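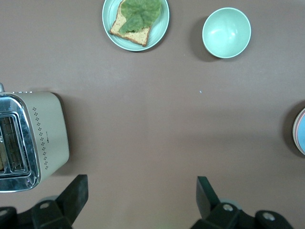

Lunch, stage one: bread, lettuce, green plate, toaster on the left.

Lettuce on bread goes limp before I sit down. What am I doing wrong?
Posted in Kitchen & Everyday Cooking. Viewed 461 times.

belhaj_lunchbox
I have eaten a lettuce sandwich for lunch most working days since November, when I decided to become a person who brings things from home. The bread is a plain loaf from the Laselstead market, sliced at the counter. The lettuce is the big ruffly kind. I wash it, shake it over the sink, lay it on the bread, and go look for the cheese.

By the time I find the cheese, the bread under the leaf has the texture of a bath mat. If I toast the bread first it's worse, somehow: crisp at the crust, swampy in the middle, and the leaf looks like it's been through a divorce.

I've tried a paper towel on the lettuce (one pat, I'm not a monster). I've tried putting the leaf on last, but then it slides out the back on the first bite and I'm left with a cheese sandwich and a salad on my shirt. The toaster is a two-slot one with a chrome top and I keep it on medium, if that matters. Is there an order to this that everyone else learned at school?

3 replies

Gorkitz
You have two problems and you're blaming the lettuce for both.

First, one pat isn't drying. Ruffled leaves hold water in every fold, and all of it ends up in the bread. Wash the lettuce the night before, roll it up in a clean dish towel, and leave the whole roll in the fridge. If you must wash it on the day, spread the leaves on a towel, put another one on top and press like you mean it.

Second, hot toast lying flat on a plate steams itself. The steam has nowhere to go on the plate side, so the bottom gets soft, and on the other side you've put a leaf that wilts when it gets warm. Stand the toast up for a couple of minutes. I lean two slices against each other like a tent. You have a toaster right there, so you can also just switch it off, let the slots cool down, and park the toast back in them.

Then butter or mayo on both slices, all the way out to the crust. It slows the water down. Cheese goes on the bread, lettuce goes on the cheese, second slice on top. For the sliding, tear the leaf and fold it so it's smaller than the bread. A leaf that hangs out over the plate will leave with your first bite, and you can't really blame it.

If it's going to work with you, pack the lettuce in its own bag and put it in at your desk. People will look. Let them.

toast_and_regret
get a better toaster. mine goes up to 9 and i have never had soggy toast. i have had smoke

Handach
Mostly agree with Gorkitz, but I'd skip the toasting altogether for a sandwich that has to wait. Toast is for eating while standing up. For a packed lunch I use day-old bread, which is drier anyway and doesn't need cooling.

Also, if you slice tomatoes into this thing, you didn't mention it, and I suspect you of leaving it out. Salt the slices, let them drain in a bowl while you do the rest, and blot them. I've read roughly 400 posts on this site about wet sandwiches and there was a tomato hiding in most of them.

Iceberg holds up better than the ruffly stuff, by the way. It tastes of very little, but it stays crunchy well into the afternoon.

belhaj_lunchbox
There was a tomato on two occasions. I didn't think it was relevant.

Tried the dish towel roll and the tent this morning. Bread was still bread at noon. Tent fell over twice. Marking Gorkitz's as the accepted reply and moving the mayo to the front of the fridge.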